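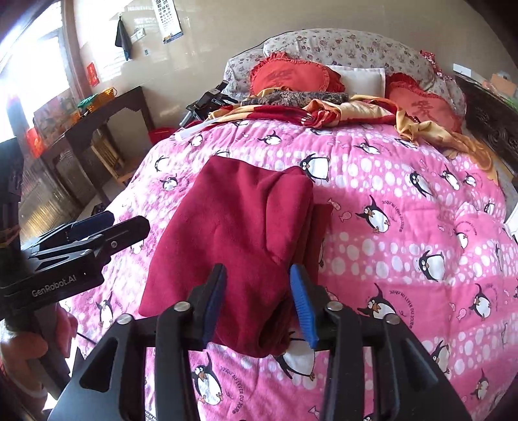
Cloth handling with hand-held grippers. The front edge of the red fleece is held between the two finger pads.

Product reviewed: Fendanura session recorder, desktop edition
Publisher: Drelarer
Price paid: $323 per seat, one year
Review date: 9th March
Overall rating: 2 out of 5

Bartoš evaluated the Fendanura session recorder over six weeks as part of the Jolness household cloth program. The software receives the signals from a pair of hand-held grippers, stores the opening width of each set of fingers, and marks the moments at which an item is picked up or let go. These marks are later used to train an arm to repeat the work. Our review covers the software only. The grippers were already in service with the program and are outside its scope.

Installation was simple and the manual is well written. Operators who had not used the product before were recording on their own by the end of the first morning. Playback is smooth, and the search screen finds a session by room, item or operator without delay.

The fault that determined our rating concerns soft goods. Of 800 sessions recorded, 17 contained a "grasp held" mark that continued after the fabric had slipped out of the fingers. The recorder appears to treat any narrow opening as a successful hold. With a box or a cup this causes little trouble, as the fingers stop at the width of the object. Fleece compresses almost flat, and the difference between a thin fold and an empty grip is too small for the default setting to detect.

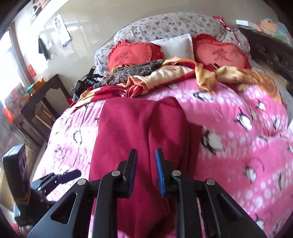 Fingers apart over the folded crimson cloth. Thick folds were marked more reliably than single edges.

The error was first noticed during playback, when an operator compared the marks with the video by eye. None of the affected sessions had produced a warning. Nearly all of them involved a pinch close to the edge of the cloth.

We consider this a safety matter as well as a quality matter. An arm trained on false marks may carry on with a lift or a pull after it has lost the item, and may do so toward a person standing beside the bed. The affected sessions were withdrawn before any training took place, and no arm was run on them.

Drelarer acknowledged the report and supplied a revised threshold file. The file reduced the number of false marks in our repeat sessions, but it also delayed the start of true ones – in several cases long enough that the first part of a lift was left unmarked. A setting for each type of material would be preferable. The publisher has given no date for one.

Two smaller points should be recorded. The left and right channels may be swapped if the grippers are switched on in the wrong order, and the screen does not show which is which. Exported files also lose the operator's notes.

The product is suitable for rigid items. For towels, blankets and clothing, Bartoš advises that every grasp mark be checked against the video before the session is released. Our remaining seats will be kept until the license ends, under that condition.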